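# Eclipse shows up on my little radio dish as a dip, but the timing is off?

Posted 2024-04-08

I built a small dish last fall from the Kernard kit (the cheap one, with the 43 inch mesh reflector) and I've been pointing it at the sun for fun. Today was the big one for me: partial eclipse, clear sky, whole afternoon free! I logged total power at 11 GHz the entire time, and I got a beautiful dip. But the bottom of the dip comes 8 minutes after the predicted maximum for Pillutcombe. My laptop clock is synced. I didn't touch the dish except to nudge it along every so often, by hand.

Is this the sun's atmosphere being lumpy, or did I mess up the pointing? 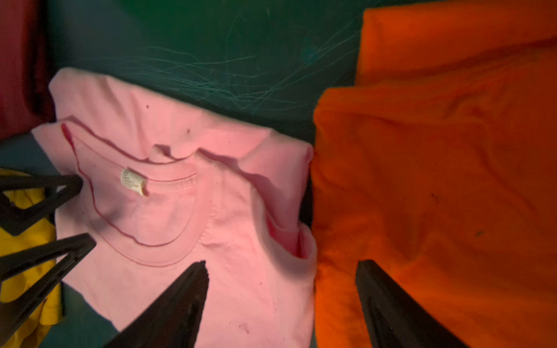 Ming-te Shih: My money is on pointing. A hand-nudged dish drifts off the sun between nudges, and the power falls a little every time, so you get a sawtooth riding on top of the eclipse curve. If you waited a bit too long for the nudge right after maximum, the low spot slides late. Plot the raw samples with no smoothing and look for the teeth. If you used the default averaging in the Yau logger, that's 600 samples, and it's a trailing average, so it pushes everything later too! I got bitten by that one myself. Try it at 1 and see where the minimum lands.

The sun can do some of it as well. Active regions are brighter in radio than the quiet disk, so the dip doesn't have to be symmetric, and the lowest power comes when the moon is covering the most emission, which may or may not be the middle. I'd rule out the boring stuff first though.

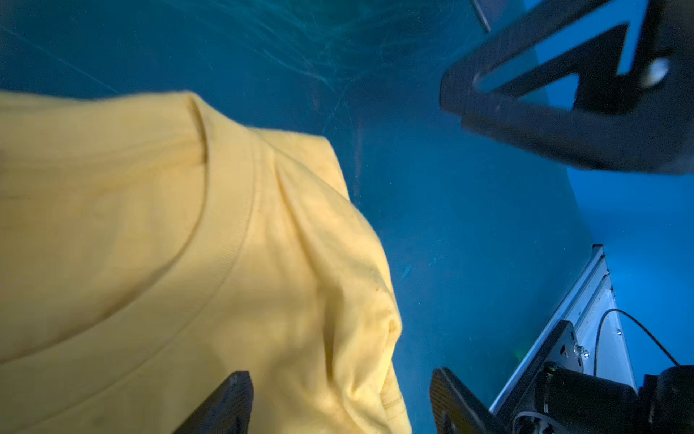
## Second answer

Mine was late too, from Fellwood. I think it's just the sun being the sun. Did you look up where the spots were today? Mine's a different kit so maybe ignore me.

## Third answer

Do a plain drift scan on a normal day before you change anything. Park the dish a little ahead of the sun, leave it alone, let the sun cross the beam and see what shape you get. Then you know your beam width and how fast you lose signal, and you can work out how often you should have been nudging. I'm doing a batch of these in May if you want to compare plots.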